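So I finally got myself to one of the Sketell open days! I've been on their mailing list since December, and every time one came up I had work, or a cold, or my sister's dog to look after. This time I just put it in the calendar and went.

The building is a bit of an adventure to find. You go past the tire place, past the old Rajput furniture warehouse (still has the big letters on the side), and then there's a gray door with a piece of paper taped to it. I drove by it twice. Inside it was packed and very warm, and somebody handed me a sticker to write my name on and a cup of pretty good coffee. The woman at the door told me 163 people had signed up, and I think most of them were in the hallway at the same time as me.

Downstairs was mostly tables. There was a little cart thing from Jusent that follows you if you wear a tag, which the kids loved, and a long line for it because of the kids. I skipped that. There was also a talk on batteries that I only caught the end of, so if you want to know about batteries, ask someone else.

What I really came for was the housework demo, and I'm so glad I went up early. They've fitted out rooms like parts of a home, and they let you in a few at a time. My group got the bathroom. I've seen plenty of videos of robots doing backflips, and okay, fine, very nice, but I don't need a backflip at my house. I need somebody to pick up the clothes!

Sunee Khamphan ran our session and she was great, very patient with questions (and we had a lot of them, one man had brought a list). She told us clothes are one of the hardest things they work on. A cup is always the same shape, so you can learn a cup. A shirt is a different shape every time you drop it. Then you put it on something white and shiny like a sink, with a faucet in the way, and the arm has to come in from a sensible angle and get a decent hold without banging into anything. She said they've done 2000 practice grabs on fabric alone and she still gets nervous when there's company in the room. I liked her a lot for that.

It's slower than I'd imagined, I'll say that. You find yourself leaning forward, the way you do when a toddler is carrying a full glass. The woman next to me was holding her breath, I could hear when she let it go. I asked about towels, because towels are my personal enemy, and Sunee said towels are on the list but big heavy ones are a whole other problem. Somebody else asked what one of these would cost and got a very polite non-answer.

Would I have one at home? My bathroom is so small that one of us would have to stand in the tub. But ask me again in a few years. I'm signed up for the next one, and they say the kitchen will be ready by then, so I'm bringing my sister (no dog). 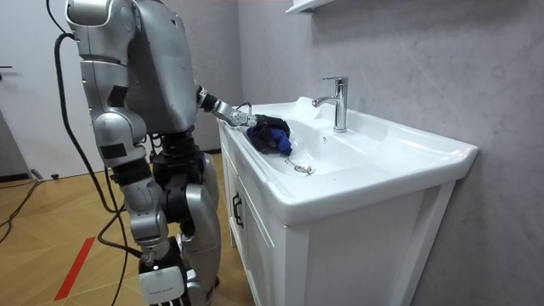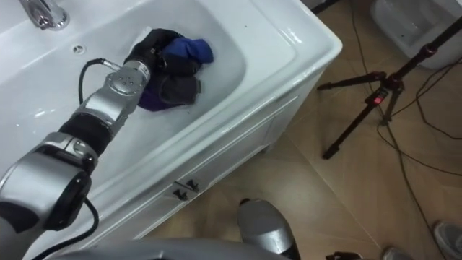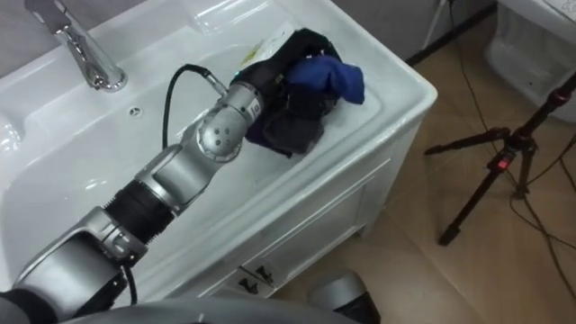
Robot hand meets laundry, at the bathroom sink. Sketell open day.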